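Notebook, paper and wrapping bench
October, started 9:40

Carrying on from the last entry. The job is still the inner wrap for the Asholm order: one sheet per piece, folded down one long side before it goes round, no tape on the face. I want a fold that Maxence and I can both make the same way without measuring every sheet.

Stock on the shelf this morning: the peach-tan from Villier, the gray from Maillard, and the end of the white we used in spring. The white is too thin and shows every fingerprint, so I put it back. The gray is fine to fold but Asholm turned it down on color. That leaves the peach-tan, and the rest of this entry is on that unless I say so.

The delivery note says 1000 sheets in the pack. We have used 88 on trials up to last night, most of them mine. I wrote the number on the lid so we can see when to reorder.

1. Flattening

The sheets come with a bow in them from the pack. Left face up on the bench the corners lift and the fold wanders. Turning the top part of the stack over and leaving it under the big board overnight took most of it out. Two hours under the board did very little. Maxence tried rolling a sheet backward around a tube, which worked on the bow but left a faint line across the middle, so we will not do that again.

Keep the board clean. A crumb of anything under it prints into the paper.

2. Folding the long edge

Method as of today:

Lay the sheet with the long side to the left. Turn the edge over by hand, loosely, and match the corners at each end before pressing anything. Press the two ends first, then the middle, then run the bone folder down once with light pressure. Do not go back up. Going back up is what was shining the paper on the earlier trials, and I had been blaming the folder for it.

I did it with a steel rule along the inside of the fold for the first batch and without the rule for the second. With the rule the line is straighter but the fold comes out very hard, and on three sheets it started to split at the end nearest me. Without the rule it has a little roundness to it. Fabrice prefers the rounder one and so do I. It sits better against the piece and doesn't look like an envelope.

Grain direction matters more than I expected. With the grain along the fold it goes down easily. Across the grain it fights back and is standing open again by the time the next sheet is done. All the Villier sheets I checked run the long way, which suits us. Check again on the next pack.

3. Laying out on the printed surface

We moved from the bare bench to the white surface with the black flower drawings on it. I was against it, thinking the pattern would be distracting, and I was wrong. The edges of the sheet are easier to find against it than against the bench top, and if I start from the same leaf each time the sheet goes down at nearly the same angle without a mark. I have been setting it on the slant, folded side to the left, with the big rose left uncovered past the fold. It is easier on the wrist than keeping everything square to the bench.

Problems so far are small wrinkles toward the right side, where the sheet buckles a little, and specks. The wrinkles I can make on purpose by sliding the sheet into place with a flat hand, so sliding is out. Lift it and set it down again. For the specks, brush the surface and look at the sheet side-on before wrapping. Some are in the paper itself and won't brush off. If a speck falls where the flap will cover it, use the sheet. If it is near the middle, put it in the practice pile.
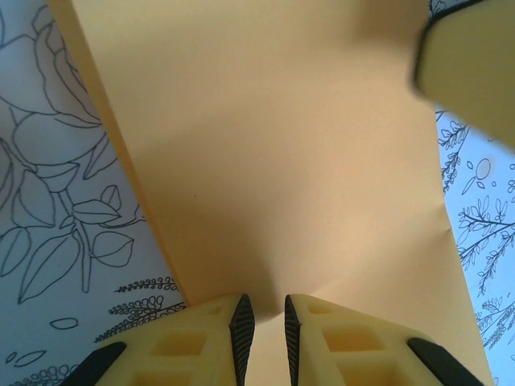
4. Light

The lamp needs to move. With my arm over the work there is a wide soft shadow across the sheet and I miss things in it. I found two wrinkles only after the pieces were wrapped. Tried the lamp on the far side of the bench, which is better for wrinkles and worse for color, as the paper goes much yellower in that light. For folding I'll take the far side. For the final check, carry the piece to the window.

Maxence suggests a second lamp. There is one in the Farkis cupboard, no bulb.

5. Timing

Not a proper test. I did 7 pieces in a row at an ordinary pace, from picking up the sheet to putting the wrapped piece down, and the slow part was the corner matching at the start. The wrapping itself goes quickly once the fold is right. Maxence was slower on the first few and about even with me by the end. He holds the far corner with his left thumb, which I had not thought of, and it stops the sheet turning while the near corner is being matched. Have started doing it too.

Asholm wants 289 pieces. I would split that over several mornings and stop before lunch each time. The folds I did late yesterday are visibly worse than the early ones.

6. Rejects

Keep them. Anything with a wrinkle or a speck gets cut down for the small boxes, where only a hand-sized piece is needed. Split folds get trimmed off and the remainder goes in the same tray. The tray is the shallow one under the window, marked PT. Please don't mix the gray in with it, it took me a while to sort out last time.

Notes from Fabrice, 11:15

Looked at six wrapped pieces. Happy with the fold. Wants the flap a little narrower, so that it stops short of the label. I took a finger's width off and he agreed to that. He also asked whether the folded edge could go on the right for the ones that stand on a shelf. It can, but the sheet has to be turned and the starting leaf changes, so those should be done as a separate batch at the end.

He does not want a sticker. Maxence still does. Left open.

To do

Cut the board template to the narrower flap, write the old width on the back.
Bulb for the second lamp.
Turn over the next part of the stack and put it under the board tonight.
Ask Villier if the next pack can come flat with a stiffener on both sides.
Try the bone folder with the rounded end, same paper, same pressure.
Wrap two shelf pieces with the edge on the right and leave them on Fabrice's desk.

Stopped 12:20. Board is on the stack, folder and rule are back in the drawer.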